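Linen Packing for the Zandetside Cottages

Last updated: September 19, 2018

The cottages at Zandetside close for the season at the end of the month, and the kitchen linens come back to the Brzozowska Street storeroom as they do every year. Last January we opened the cartons and found that a good part of the cloth smelled of the shed. Some of it washed out. The rest went for rags, and replacing it cost the linen fund $213.

This year everything made of cloth goes into clear zip-top bags before it goes into a carton. Use the large size. The small ones split along the side when they are overfilled, and a tablecloth won't go into one without a fight.

Wash and dry everything first. Cloth that feels cool to the hand is still damp and should go back on the line for another hour. Fold towels in thirds the long way and then in half, so that the folded edge faces the zipper. Plaids can go in with plain grays and other darks, but keep whites separate. We had some dye transfer in the spring from a red apron.

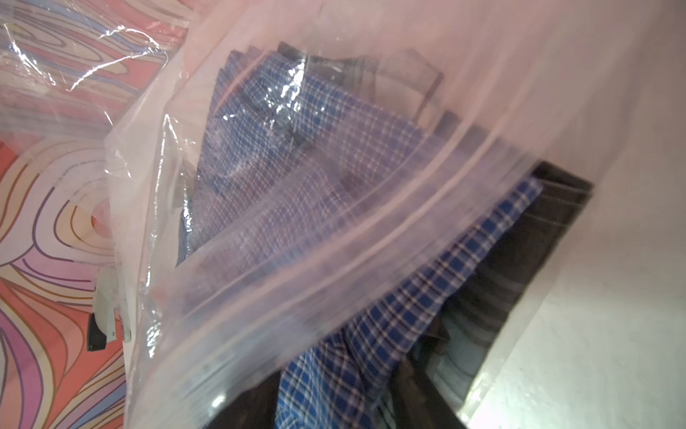

Lay the bag flat and press from the bottom toward the zipper with your forearm. Leave a couple of inches of the seal open until the last of the air is out, then close it and run a thumb along both ridges. A bag that puffs up again overnight has a hole in it. Tape won't hold on that kind of plastic, so use a new bag.

Please don't write on the bags. We want to use them again next year. A slip of paper with the cottage name goes inside, facing out, and the carton gets the same name on 2 sides in marker.

Bags and cartons can be picked up at the storeroom, where the door code is still 1333. Cartons should weigh no more than 30 pounds when full. Blankets and mattress pads are not part of this and stay in the cottage closets with the cedar blocks.

Aprons, pot holders and oven mitts can share a bag if they are clean. Anything with a scorch mark or a tear goes in the mending basket by the storeroom sink.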